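Stulstead Braston
Two-arm motion planning and control software

Overview
Specifications
Licensing
Support

Braston plans and runs motion for two small arms that share one work area. It takes goals from your own code or from the task editor, checks both arms against each other and against the fixed parts of the cell, and sends joint commands to the drivers. It runs on an ordinary Linux workstation beside the bench.

What it does

Both arms are planned as a single system. When one arm has to reach over the middle of the work area, the other is given a hold position on its own side and stays there until the shared zone is released. You can set the hold position yourself or let the planner choose it.

The cell model is a plain text file. Rails, corner braces, posts and clamps are entered as boxes, each with its own clearance. The default clearance is 6 mm. Cable loops at the wrist can be entered as a soft volume that follows the gripper, so the planner keeps them away from the rails.

Grasp goals are set relative to an object or to the container it sits in. For shallow bowls and trays, the rim is treated as an obstacle during the approach and the fingers are kept to a steep entry angle.
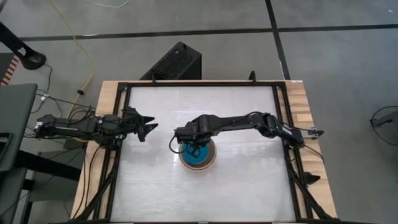 Specifications

Arms supported: 2 per cell, up to 6 joints each, plus gripper
Command rate: 200 Hz
Object pose input: 3 camera streams maximum
Cell model: up to 100 fixed volumes
Interfaces: Python, C++, command line
Operating system: 64-bit Linux

Task editor

The Ong task editor is included with every licence. Steps are listed in order for each arm, with wait points where one arm depends on the other. Any step can be replayed in simulation before it is sent to the hardware. Colours in the timeline show which arm holds the shared zone.

Recording and playback

Joint positions, gripper commands and camera streams are written to one log with a common clock. Logs can be trimmed, labelled and exported from the command line. Playback on hardware is limited to half speed until the operator confirms the cell model is current.

Licensing

Licences are sold per workstation. A licence can be moved to a new machine from the account page. University labs should ask for the teaching licence, which has the same features.

Support

The next release is due in March and adds import of Ristcombe cell files. For integration questions or a quote, contact Tapio Kauppinen at the Stulstead office.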